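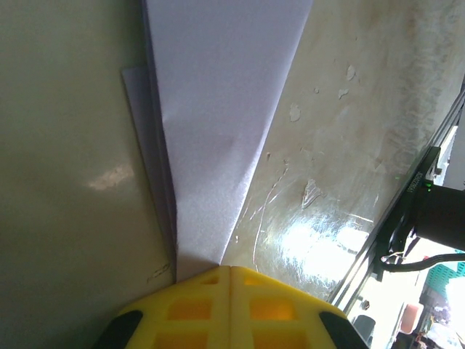

Loose sheets, layered, with a second page showing behind the front one.

Category: Datasets > Documents and Desk Work > Paper Handling

# Rilwood Paper Sorting Set

Rilwood is a collection of short recordings of paper being sorted, stacked and moved on worktops. It has 2,629 clips. Most are short. This card covers what is in them, how they were labeled, and where I would be careful before believing any number computed from them.

## What it covers

- Plain sheets, single and stacked
- Stapled and clipped sets
- Envelopes, mostly letter size
- Folders and clear sleeves

The original plan called the set "everyday paperwork." I have taken that phrase out. Most of the paper is blank or close to it, and everyday paperwork has coffee on it, comes folded in thirds and sticks to the sheet underneath. If your interest is mail or old files, look at a sample before you download the whole thing.

## Labels

Each clip has one of 7 task labels (`stack`, `align`, `separate`, `flip`, `insert`, `remove`, `move`) and a free text note. The labels came from the task sheet written ahead of each session. They record what was supposed to happen. A clip marked `align` may end with a pile that no office would call aligned, and there is no field for success. An early version had one, but two passes over the same clips disagreed so often that I dropped it.

The difference between `separate` and `remove` is thin. I would merge them.

## Sheet counts

Please don't use the `n_sheets` field as ground truth. Stacked paper hides its own edges. From some angles a few pages show as thin gray lines, and from others the same kind of pile could pass for a single sheet. The values were entered from the session plan and checked in only 4 sessions.

## Surfaces

Work surfaces vary, including smooth matte ones and older, more marked ones. Pale flecks and scratches on a surface can look a lot like torn corners of paper. A simple brightness threshold picks up both. Anyone reporting good segmentation scores with that method should show the worn surfaces separately, and I have yet to see it done.

Glare is not labeled. Neither is handwriting, which turns up here and there as faint scribbles too weak to read. Do not treat this as a text recognition set.

## Splits

The `test` folder holds 20 percent of the clips, drawn at random. Random was a poor choice. Neighboring clips from one session can land on both sides, with the same paper on the same surface, so scores will look better than they should. Split by `session_id` if you can stand the lower number.

## Known problems

- Clear sleeves are sometimes noted as `folder`.
- Clips from December have the note field in a different column.
- Creases were never recorded, although a creased sheet slides and lifts differently from a flat one.

## Changes

0.3: removed the success field, renamed `page` to `sheet`.
0.2: added envelopes.

Related datasets
Stirkus Folded Towels
Kiss Envelopes and Labels
Skenov Drawer Contents
Rilwood Paper Sorting Set, small sample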